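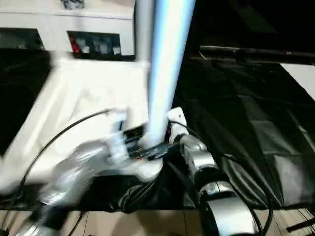 Flororow 白色打印框体及工作台整理例会纪要

地点:Plusov 503 室
时间:八月,下午两点开始
主持:Aroha McKinnon
出席:Sânziana Preda、Darius Iordache、Valentin Văduva、Aroha McKinnon
缺席:Grigore Chiriac(已书面提交意见,由 Darius 代读)
记录:Sânziana Preda

一、上次纪要的确认

上次纪要发出后收到一处更正。原文写“立管由 Perrin 提供并负责切长”,Valentin 指出 Perrin 只供料,切长由我们自己做。改正后通过,无其他意见。

上次遗留事项过了一遍:

零件存放架的标签已经换完,Darius 完成。

打印料的防潮箱还没有到货,订单在 Isitz 那边,Valentin 说对方答复是本月内发出,没有给具体日子。此项继续挂着。

框体图纸的版本号写法已统一,旧文件移入归档目录,文件名前加“旧”字。Sânziana 提醒,仍有人从聊天记录里下载旧图,请大家只从共享目录取。

二、白色框体的现状

Darius 介绍。目前用的是最近一次打印的那一件,白色,壁比较厚,表面没有打磨,能看到轻微的层纹。上一版的壁薄,搬动时边口会变形,这一版改厚以后他用手压过几处,感觉够硬,但没有做正式的受力记录。

Aroha 问表面是否要处理。Darius 的意见是外观不作要求,现在这种哑光的表面可以接受,打磨只会多花时间。Valentin 认为外侧可以不动,内侧最好至少清一遍毛刺,以后擦灰时抹布不会挂丝。讨论后定为:外侧保持原样,内侧由 Valentin 用刮刀清一遍,不上砂纸,不喷漆。

叫法的问题也在这里提了。图纸上写“框体”,采购单上写“料斗件”,Grigore 的邮件里写“大漏斗”,Sânziana 上个月整理文件时按三个名字分别建了三个文件夹。与会者同意今后一律写“框体”,立在旁边的白色管子一律写“立管”,不再用其他叫法。Sânziana 合并文件夹,采购单上的旧名称不追改,只在备注栏补一句。

Grigore 的书面意见第一条,大意是:框体右下角一带是最容易磕碰的位置,请考虑在下一版加圆角,并把那一段的壁再加厚。Darius 回应,圆角可以加,不影响打印方向;再加厚要看打印时间,现在这一件已经占了打印机一整夜又大半个白天。Aroha 建议先只加圆角,壁厚不动,用一段时间再看。Valentin 同意。Grigore 不在场,由 Darius 会后转告,如他坚持加厚,下次会上再议。

三、立管

Valentin 介绍。立管是白色的,竖直安放,他这次主要讲的是管脚。

先说长度。现有库存管料是整根的,标称长度都一样,到手量下来有长有短。按图纸,立管高度为 600 毫米,Valentin 的做法是先粗切,再在切管架上修到尺寸,两端去毛边。切下来的短头他都留着,放在存放架底层的盒子里。Aroha 问短头留着做什么,Valentin 说可以当垫块试装用。同意保留,但盒子装满以后不再往外扩,超出的扔掉。

再说垂直度。立管装上去以后,从正面看是直的,从侧面看有没有偏,各人说法不同。Darius 说他蹲下看过,略有一点前倾;Sânziana 说她站着看看不出来。这个问题不在会上争,由 Valentin 用直角尺靠一次,把读数写在立管记录页上,以记录为准。靠尺时应以台面为基准还是以框体底边为基准,讨论了较长时间。台面现在铺了两种不同的东西,两边未必一样平,所以最后定为以框体底边为基准,同时把台面那一侧的读数也记下来备查。

管脚附近的空间紧。Aroha 的原话是,所有要紧的东西都挤在那一小块地方,手一伸进去就碰到别的。 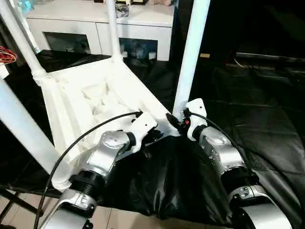

Darius 同意这个看法,认为管脚周围的小零件和线应当先理清楚,再谈换不换位置。Valentin 则倾向于把立管往外移一段,给手留出地方。移位要改图,也要重新打孔,Darius 估计改图半天,打孔要看台面那边怎么定。Aroha 请两人会后各画一张草图,手画的就行,标出管脚、框体右下角和走线的位置,下次开会摊开来比。在此之前立管位置不变。

Grigore 的书面意见第二条与此有关:他建议在管脚处加一个白色打印座,与框体分开打印,坏了只换座。与会者认为可以考虑,但应等位置定了再做。记入待议。

四、台面铺面

台面铺面目前分成两部分,颜色和手感都不一样。这件事前后提过几次,没有正式讨论过,这次单列一项。

Sânziana 说明来历。最早整张台面铺的是同一种料,后来有一边磨花了,库里没有同样的,就先拿手头有的补上,接缝留在中间一带。补的时候只当临时用,后来一直没有换。

意见分成两种。

Valentin 希望换成整张的。他的理由是接缝处会积碎屑,螺丝滚过去会卡在缝里,量尺寸的时候还要避开那条线。

Darius 不主张现在换。换铺面要把台上的东西全部搬下来,框体和立管都要重新对位,前面对位花的工夫就白费了。另外两边颜色深浅不同,他找小零件时反而方便,白色的放深的一边看得清楚,黑色的放浅的一边看得清楚。

Sânziana 补充,拍记录照片时两种颜色的底会让画面一半亮一半暗,后期看细节比较吃力。如果换,她希望选不反光的。

Aroha 询问费用。Valentin 问过 Isitz,整张的料有货,可以按尺寸裁,裁好以后不退。价格已发在群里,大家都看过,没有异议,问题只在于换的时机。

决定如下:

本月不换。下一版框体打印出来以后,反正要拆装一次,趁那一次把铺面一起换掉。

颜色选浅灰,哑光。Valentin 负责向 Isitz 要一小块样料,放在 503 室窗边,大家路过时看一眼,有意见写在样料旁边的纸上。

在换之前,接缝处由当天最后一个离开的人用小刷子扫一遍。刷子挂在存放架侧面,用完挂回去。Sânziana 说刷子已经丢过一把,请不要顺手放进抽屉。

五、走线

Darius 提出。台上有细的黑色线,走的是大弧线,有一段从框体前面经过。线本身没有问题,问题在于伸手取东西时容易带到,擦台面时也要先把线拎起来。

讨论了几种办法。

用扎带把线固定在台面边缘。Valentin 反对扎死,说以前扎死过一次,后来要挪一点位置,只好把扎带全部剪掉重来。

用魔术贴绑带,间隔固定,留出余量。多数人同意。

在框体上直接打印线夹。Darius 可以做,但要等下一版,而且线夹的位置一旦打印出来就不能改。Aroha 认为可以先用粘贴式的小夹子试位置,位置稳定以后再做进图里。

定为:先用魔术贴绑带和粘贴式小夹子,由 Darius 布置,弧线保留,不得拉直绷紧。夹子不要贴在框体的外侧大面上,胶撕下来会留印,贴在底边。从框体前面经过的那一段,能绕就绕到旁边去,绕不过去的保持原样,不要硬折。

Sânziana 问要不要给线贴标签。两条黑线长得差不多,她分不清哪条是哪条。同意贴,标签用白底黑字,两头各贴一张,写法由 Darius 定,定好后在记录页上写明。标签纸还有一卷,在存放架中层。

Grigore 的书面意见第三条是希望一律换成彩色线。Darius 认为没有必要,贴标签就能解决。未采纳,由 Darius 转告。

六、工具和小零件的归位

Aroha 说最近几次来用台子,先要花时间找工具。小十字螺丝刀有时在台上,有时在窗台,有一次在防静电垫下面。内六角扳手缺一支,不知道是丢了还是被借走了。

Valentin 承认扳手在他那里,带去隔壁用过,会后拿回来。

经讨论,存放架按下面的办法重新分:

上层放常用手工具,包括螺丝刀、内六角扳手、斜口钳、刮刀。每样东西只放一件,备用的不上架。

中层放标签纸、绑带、小夹子、直角尺、卷尺。

下层放管料短头的盒子和废料盒。两个盒子颜色接近,Sânziana 会在废料盒正面贴一张红纸。

螺丝分格盒放在架子右侧的小柜上,共 18 格,按规格排。格子前面的规格条已经褪色,由 Sânziana 重打一张。不知道规格的螺丝不要随手丢进空格,统一放到“待认”那一格里,Valentin 有空时来认。

Darius 提出工具用完后应当场归位,不要等到下班。Aroha 说这条以前就有,写在门后的纸上,现在那张纸被日历挡住了。日历挪开。

有一个小问题没有谈拢:热风枪放哪里。Valentin 想放上层,拿着顺手;Sânziana 不放心,担心刚用完还热着就搁回架子上,旁边是打印料的袋子。暂时放在水池边的金属托盘里,下次再议。

七、打印排期

下一版框体由 Darius 出图。改动只有一处,即右下角一带加圆角。图纸出来后先发给 Valentin 和 Grigore 看,两人都回复以后才上机。看图时请同时核对孔位,上一版有一个孔是后来用手钻补的,位置没有回写到图上。

打印料方面,白色料现有存量为 2 卷,其中一卷已开封。Valentin 认为够打一件,不够再打备件。Aroha 同意再订,与防潮箱一并向 Isitz 下单,避免分两次付运费。颜色仍为白色,不换牌号。Sânziana 问两批料颜色会不会有差,Darius 说可能会有一点,放在一起才看得出,不影响使用。

打印机的占用时间要提前写在门口的表上。上次 Darius 的件打到一半,Grigore 的学生来排队,双方都以为轮到自己。以后以表为准,没有写表的往后排。打印期间请不要开窗,风会直接吹到平台上。

试打一小块圆角样件的提议,由 Valentin 提出,Darius 同意。样件只打那一角,打完放到台上比一下再打整件。

旧框体如何处理,意见不一。Darius 想留着做试验件,可以在上面钻孔试线夹;Aroha 觉得占地方。折中的办法是换下来以后在架子顶上放一个月,到时候没有人用就拆掉。

八、清洁

503 室的地面由大楼统一打扫,台面和架子不在其内,要自己做。

台面每次用完擦一遍,用微湿的布,不用酒精。补铺的那一边沾过酒精,留了一块发白的印子,擦不掉。框体内侧的灰用软刷扫,扫完再用吸尘器吸,不要用气吹,碎屑会吹到线的接头里。

吸尘器的细嘴找不到。Darius 在工具柜后面看到过一个类似的东西,会后去确认。

擦立管时请一手扶住管子,从上往下擦,不要来回推。擦完看一眼管脚有没有松动,有松动就告诉 Valentin,不要自己拧。

九、其他

Perrin 来信问立管的料是否继续按原规格供应。Valentin 回复继续,数量等立管位置定了以后再报。

有人把水杯放在台上。Aroha 请大家把杯子放到窗边的小桌上,那张桌子就是为这个搬进来的。

Sânziana 提出共享目录里的记录照片没有分类,她打算按框体、立管、台面、走线分四个文件夹。无异议。照片文件名里请写清楚拍的是哪一部分,不要只写“新建”或者一串数字。

门禁卡的问题,Darius 的卡刷 503 有时没有反应,要刷几次。Aroha 向大楼报修。

十、待办

Darius Iordache:转告 Grigore 第一条和第三条意见的处理结果;画立管移位草图;布置绑带和小夹子;给两条黑线贴标签;出下一版框体图纸;找吸尘器细嘴。

Valentin Văduva:清框体内侧毛刺;用直角尺靠立管并记录读数;画立管移位草图;向 Isitz 要浅灰样料,追问防潮箱;归还内六角扳手;回复 Perrin。

Sânziana Preda:合并三个名称的文件夹;重打螺丝盒规格条;给废料盒贴红纸;照片分类;挪开门后的日历。

Aroha McKinnon:与 Isitz 的打印料订单合并下单;报修门禁。

Grigore Chiriac:收到图纸后回复意见;管脚打印座如有想法,请画出来带到下次会上。

十一、下次会议

仍在 503 室,下午两点,日子等圆角样件打出来以后由 Aroha 通知。下次先谈立管位置和两张草图,再谈热风枪的放处。请 Valentin 把直角尺的读数提前一天发出来。

会议于下午三点四十分结束。会后 Darius 和 Valentin 留下来看了框体右下角,没有形成新的决定。

本纪要如有错漏,请直接在共享目录的文件里批注,不要另存一份。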